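Lab visit: a day with the software group at Vunport

19 Jun 2022

Four of us from the Fotdale automation users' group went to Vunport last month to see how a small team turns hand-held gripper recordings into something a robot arm can run. Vunport had been on our list for a while. Most of our members program arms the traditional way, with taught points and a lot of patience, and several had asked what the newer learned controllers need in the way of software. The visit ran from mid-morning to late afternoon, and we spent nearly all of it on the code side. These notes are for members who could not come.

Getting there

The office is on the second floor of a converted building, a short walk from the bus stop. Sign in at the desk downstairs and someone will come to get you. The freight elevator is the only one, so allow a few minutes. Parking on the street is metered and limited to two hours, which is not long enough.

We started with coffee and a half-hour talk on how the pieces fit together. There are three main programs. The first takes in the recordings and works out where the gripper was at every moment. The second sorts, trims and labels them. The third trains a controller and packages it for the arm. The group calls the whole set Pakance. It began as a folder of scripts and still looks like one in places, but each program can now be run on its own, and each writes a plain log file that a person can read.

The recording area

Recording happens at ordinary office tables. An operator holds the gripper, picks something up, moves it and puts it down, and each pickup and placement becomes one episode. The wide view from the gripper takes in a great deal of the room, and the tracking software depends on that. Ceiling beams, light fixtures, wall corners and brick all give it fixed points to hold on to while the hand moves.

The day's work was with soft items. We were told that cloth is the hardest thing they do at present, mainly for the perception side. A box keeps its outline when it is gripped. A piece of knit has a new shape every time, so the software cannot match it against a stored model, and they have stopped trying. The controller works straight from the pictures and is given no estimate of the cloth's shape at all.
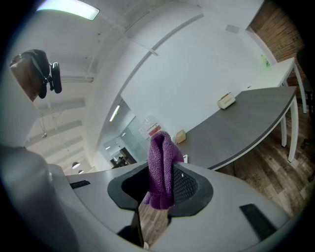

Tracking and the map

Before any episode can be used, Pakance has to recover the path of the gripper through the room. It does this in two passes. The operator first makes a slow sweep of the area, and the software builds a map from it. Every later recording from the same session is then located against that map.

We watched the second pass run on a batch from May. The batch held 219 episodes, and the tracker rejected eight of them. The usual cause is a fast wrist turn that smears the picture for too many frames in a row. A second cause is a view taken up mostly by blank wall. White walls came up several times in the day. The tracker does well with brick and floorboards and badly with fresh paint, and the group has learned to plan the sweep so that something with texture stays in view.

One of our party asked why they do not put printed markers on the walls. They did this in the first version. The markers worked, but each new room needed a new set, and people moved them. The current version does without, at the price of a longer sweep. A sweep takes 60 seconds when it goes well.

The recordings are also checked for timing. Gripper width and pictures come in on separate clocks, and early on the two drifted apart enough to spoil the training data. The controller learned to close too late. The fix was a short calibration at the start of each session, in which the operator opens and closes the gripper several times and the software lines up the two signals. It now refuses to import a session that lacks this step. Our members who have fought with encoder timing will recognize the problem.

The review tool

After lunch we sat with the review program, which goes by the name Salameh. For me this was the best part of the visit. It shows an episode as a strip of pictures with two graphs beneath it, one for gripper opening and one for hand speed. A reviewer drags two handles to set the start and end, picks a label, and goes on to the next. Everything can be done from the keyboard.

It suggests the cut points itself, using the places where hand speed drops and the gripper opening settles. The reviewer mostly accepts them. When a cut is moved by hand, the change is stored together with the original suggestion, so the group can go back later and see where the suggestions were poor. They were poor on cloth, as you might expect. A knit item can shift in the grip after the jaws have stopped moving, and the program used to mark the grasp as finished too early. A small image check now looks at the area between the jaws and holds the cut back until the picture there is steady.

The set they were working through holds 1061 episodes. A practiced reviewer clears 40 in a sitting before taking a break, and that limit is built into the tool. It locks the screen and asks you to come back later. We were told error rates went up sharply past that point, and that people had ignored a written rule.

I tried a few episodes myself. The keys take some learning, and I labeled one placement as a pickup before I noticed the strip runs left to right even when it is played backward. There is an undo. There is no way yet to leave a note on an episode, and two of us put that down on the feedback sheet.

Privacy handling was also covered. Faces are blurred in an automatic pass, and the blurred copy is the one passed on to reviewers. The blur is applied after tracking, so that it does not interfere with the map.
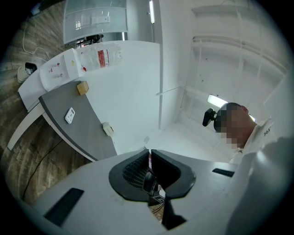
View from the gripper over the desk, with a small wooden cube and the water dispenser beyond.

Planning and control

The last session was on what happens when a trained controller is put on an arm. The controller looks at the most recent pictures and gives out a short run of future gripper positions, and only the first part of the run is carried out before it looks again. A separate layer, written by hand, sits between the controller and the motors. It smooths the motion, caps the speed and refuses any target outside a box drawn over the work area. It also checks each target against the table height, which is measured fresh whenever the arm is moved.

Delay took up much of the discussion. Pictures arrive late, the controller takes time to answer, and the arm takes time to respond. If this is ignored, the arm jerks each time a new run of positions comes in. The group measures each delay separately and throws away the positions whose time has already passed. They showed us plots with the correction on and off. With it off, the path looked like a staircase. Members who work with vision on conveyors do something very similar, and there was a good exchange on how often the delays should be measured again. Vunport does it at every startup. Our own habit is once a month, if anyone remembers.

We did not see a live arm run. The demonstration arm was out for a cable replacement, so this part was done from logs and plots. I would have liked to see a cloth pickup carried out by the controller, and we have asked to come back for it.

Points for our members

The tracking program will run on a desktop computer with one decent graphics card. Training needs more than that, and the group rents it.

The log files can be opened in a spreadsheet. We brought home a sample set, and it is in the shared folder under Vunport.

The speed cap and work-area box can be used apart from the rest. This is the piece most likely to be of use to those of us with older arms, though it expects position commands at a steady rate and several of our controllers do not accept them that way.

The review tool is not being released yet. They expect to share a trial copy when the note feature is in.

The next visit has space for six. Put your name on the list at the Fotdale meeting and say whether you need a ride.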